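# 餐桌织物、编织篮与烘焙品存放：日常维护笔记

适用范围:家用餐桌、备餐台、小型茶水间。内容按材料排列,最后附常见问题的处理办法。文中的做法以普通自来水、普通家用洗衣机为前提,硬水地区需要把洗涤剂用量按包装上的硬水档调整。

## 一、桌布的选择

桌布先看克重,再看织法。克重过低的布料挂边后容易移位,杯底一拖就起褶;克重过高则晾干慢,夏季阴雨天折叠收纳有发霉的风险。我长期使用的一块是 Sturkari 的浅色平纹布,标称 227 克每平方米,日常铺用不需要桌布夹。

织法方面:

- 平纹:表面平整,碎屑容易扫净,折痕较明显。
- 斜纹:垂感好,耐磨,油渍渗入后顺着纹路扩散,处理要快。
- 提花:正反面有浮线,不适合经常拖动餐具的桌面。
- 涂层布:可擦洗,不可高温熨烫,边缘涂层最先开裂。

颜色以中等偏浅的灰、米色最省事。纯白布对茶渍、咖啡渍没有容错;深色布对面粉、糖粉和棉絮没有容错。浅灰介于两者之间,水渍干透后痕迹也较轻。

尺寸按桌面长宽各加两倍垂边计算。有椅子扶手的餐桌,垂边取短一些,避免起身时带动桌布。如果只覆盖桌面、不留垂边,应在桌布下垫一层防滑网,四角用低粘胶带固定,胶带每次换洗时更换。 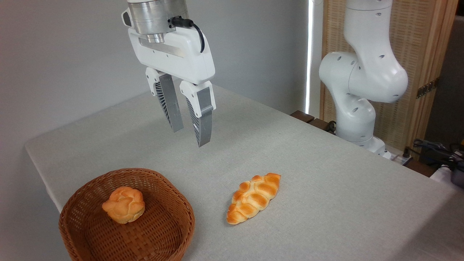 ## 二、桌布的清洗

### 1. 首次下水

新布先用冷水浸泡,不加洗涤剂。棉、亚麻类桌布首次下水都有缩率,裁边之前必须完成这一步。浸泡后轻压出水,不拧,平铺或对折搭在粗杆上晾干。细绳会在布面中央留下一道硬痕,熨斗不容易去掉。

### 2. 日常洗涤

1. 在户外或水槽上方抖掉碎屑。碎屑进入洗衣机后会粘在门封圈内侧,日久有酸味。
2. 检查污渍,按下一节先做局部处理。
3. 单独洗,或与同色餐巾同洗。不与毛巾同洗,毛巾掉的绒会嵌进布纹。
4. 选中等水位、低转速脱水。转速过高,折痕会定型。
5. 程序结束后立即取出,提住两角抖平。

柔顺剂不建议使用。它在纤维表面留下一层膜,手感变软,吸水性下降,之后洒上的汤水会在布面滚动并流到桌边。餐巾也同样处理。

### 3. 局部污渍

| 污渍 | 第一步 | 第二步 | 不要做 |
| --- | --- | --- | --- |
| 黄油、食用油 | 纸巾按压吸走浮油 | 中性洗洁精原液涂抹,静置后冷水冲 | 直接用热水冲成一片 |
| 果酱 | 用勺背刮起固体 | 冷水从背面冲 | 来回擦 |
| 茶、咖啡 | 冷水浸湿 | 含氧漂白粉溶液浸泡 | 肥皂搓洗 |
| 蛋液 | 冷水冲 | 含酶洗涤剂浸泡 | 用热水 |
| 蜡 | 冷却后剥掉 | 垫吸油纸低温熨烫 | 用刀刃刮布面 |

含氧漂白粉和含氯漂白水不可混用。含氯产品与酸性清洁剂(包括白醋、柠檬酸)同样不可混用。各类浸泡容器用完冲净,倒扣晾干。

### 4. 熨烫

布料带潮时熨烫效果最好。已经干透的布,用喷壶喷一遍,卷起放置片刻,让水分均匀。先熨反面,再熨正面;先熨中央,再熨边。熨完搭在椅背上散掉余下的潮气,再折叠入柜。柜内折叠线每次错开位置,长期在同一条线上对折,纤维会先从折线处断。

## 三、编织篮的维护

藤、柳、草编的篮子对湿度敏感。过干则脆,过湿则生霉。理想的位置是通风、避开直射光、离灶台和暖气有一段距离的层架。

### 1. 除尘

用软毛刷沿编织方向刷,从上缘刷到底部,最后把篮子倒过来轻拍。缝隙中的面包屑用旧牙刷挑出。吸尘器只用毛刷头,吸力调到最低档,扁嘴容易把松动的篾条挑起来。

### 2. 擦洗

抹布浸入温水,拧到不滴水,逐段擦拭。需要去油时,水里加几滴洗洁精,随后用清水抹布再擦一遍。整只浸泡会使篾条吸水膨胀,干燥后圈口变形,只有未上漆、编得较紧的柳条篮可以短时间冲洗。

擦洗后放在网架上,底部悬空。底圈是最后干的部位,指尖摸到凉意即说明仍有潮气,此时不要垫布装食物。

### 3. 霉点

少量浅表霉点用医用酒精棉片擦除,操作时远离明火,之后通风放置。霉点已经渗入篾条内部、擦后仍见黑色的篮子,不再接触食物,可以转作储物用途。

### 4. 松脱与毛刺

毛刺用细砂纸顺纹打磨。翘起的篾条末端先用湿布裹软,再塞回相邻的编格,用木夹固定到干透。热熔胶不适合这个位置,受热会软化,并且在篮子内侧留下不易清洁的凸点。

### 5. 装盛烘焙品

篮子接触食物时应有隔层。可用的材料有棉餐巾、油纸、亚麻布。隔层的选择看食物表面:

- 酥皮类(可颂、丹麦酥)油脂含量高,垫油纸或可机洗的棉布。
- 硬壳面包垫亚麻布,透气,外壳不易回软。
- 撒糖粉的品种垫油纸,用后直接丢弃。
- 尚有余温的面包先在网架上冷却,再入篮。

篮子只适合短时间陈列和上桌。编织结构四面通风,可颂的酥皮会随环境湿度变化:潮湿天变软,干燥天掉渣。早上取出的量以当餐吃完为准,余下的留在密封容器中。
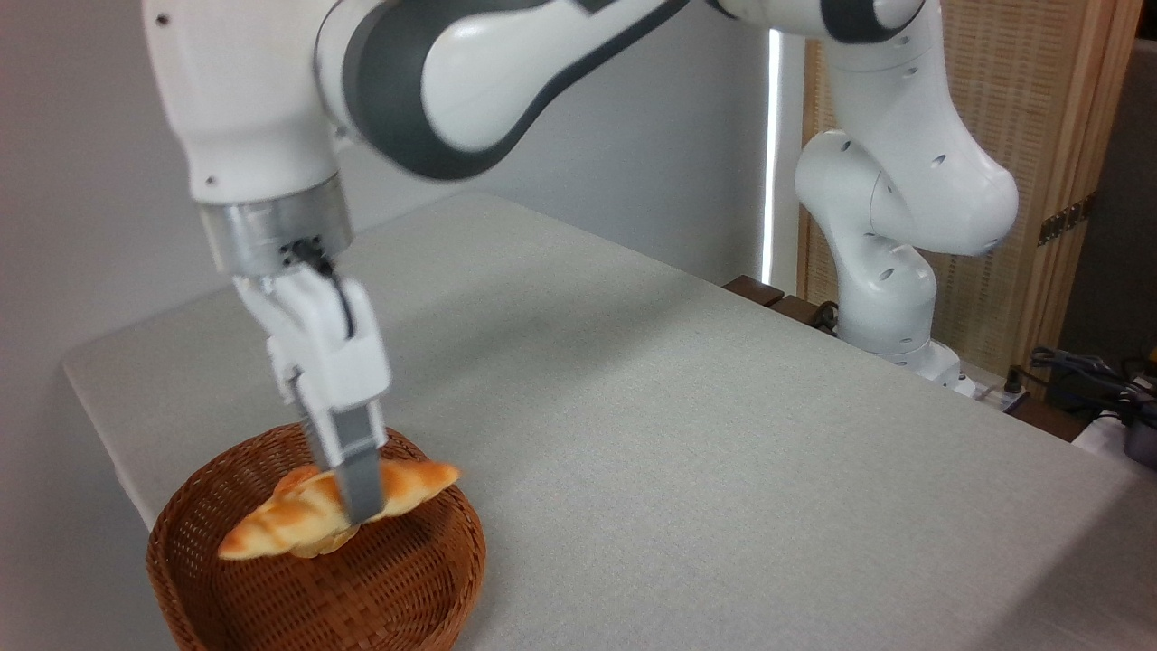
圆篮的容量应按单层摆放估算。酥皮类叠放后,下层受压,层次塌陷,复烤也恢复不了。篮子直径不够时,宁可分两次补充。长条形面包选浅口椭圆篮,或者先切段。

称重时把篮子的自重记下来。我把数值写在小纸标签上,系在把手或圈口:大号的 Bendmont 篮自重 881 克,中号 632 克。连篮过秤,减去标签上的数,就是内容物的净重,分装面包或水果时省去倒出再倒回的步骤。自重会随含水量略有波动,换季时重新称一次即可。

## 四、烘焙品的存放与复烤

### 1. 常温

无馅的可颂、餐包,常温密封过夜。纸袋外再套一层保鲜袋,可以在保湿和保脆之间取得折中。含奶油、卡仕达、火腿或奶酪馅的品种不在常温下过夜,直接冷藏,并尽早食用。

面包箱内不要放香蕉、苹果等水果。水果释放的水汽会抬高箱内湿度,气味也会串。箱底碎屑每次补货前清空,陈旧碎屑是霉菌的主要来源。

### 2. 冷冻

1. 完全冷却后逐个包保鲜膜,挤出空气。
2. 装入冷冻袋,标注品名和月份,例如“可颂,十月”。
3. 平放冻硬,之后可竖立排列。
4. 按标注先进先出。

冷藏会加快无馅面包老化,需要放得久就直接冷冻。冷冻袋可以重复使用,但装过生肉的袋子不用于面包。

### 3. 复烤

冷冻可颂不必完全解冻。烤箱预热到中温,放中层,烤到表面重新变脆。表面上色过快时盖一张锡纸,有光泽的一面朝上或朝下没有可察觉的差别。出炉后静置片刻,内部蒸汽散出,酥皮才会定住。

微波炉只适合软质餐包,用湿纸巾包住,短时加热。酥皮类进微波炉后会变韧,随后再进烤箱,外壳虽可变脆,内部仍偏干。

## 五、收纳顺序

餐桌用品建议集中在一个柜子里,按使用频率从中层向上下分布。

- 中层:餐巾、当季桌布、常用篮子。
- 下层:大号篮子、备用防滑网、托盘。
- 上层:节日桌布、换季用品。

篮子可以大套小,中间夹一张薄纸,防止篾条互相勾挂。套叠不超过自然落下的深度,用力压紧后取出时容易拉断圈口。柜门每隔一段时间敞开通风。梅雨季放干燥剂,我用的是 Collet 可再生型,一盒 9 包,变色后按说明烘干复用。干燥剂不与篮子直接接触,局部过干同样会裂。

樟脑丸不放入餐桌用品柜,气味会进入织物和编织材料,很难散尽。

## 六、常见问题

**桌布洗后发黄。** 多为洗涤剂残留或油渍氧化。加一次漂洗;仍黄则用含氧漂白粉浸泡,有色布先在内侧边角试色。

**桌布总往一侧滑。** 检查防滑网是否积灰。网面用水冲洗,晾干后粘性恢复。桌面刚打过蜡也会出现这种情况,等蜡层干透再铺。

**篮子有异味。** 撒小苏打,静置过夜,刷净后通风。不要喷香水或衣物清新剂。

**篮子吱吱作响。** 篾条偏干。用喷壶在外侧喷极细的水雾,阴干。暖气季可重复几次,每次都要等前一次干透。

**新买的藤编件掉色。** 用湿白布擦拭,布上持续有颜色的,不直接接触食物,也不放在浅色桌布上。

**面包屑粘在布纹里。** 等布面干透再刷。潮湿时刷,碎屑被压进纱线之间,只能靠机洗去除。硬毛滚刷会起球,用宽幅软刷,沿经纱方向单向移动。

**餐巾有酸味。** 用过的湿餐巾不要团在洗衣篮底部,先搭开晾干,再等待洗涤。已经有味道的,按布标允许的最高温度单独洗一次,完全晾干后入柜。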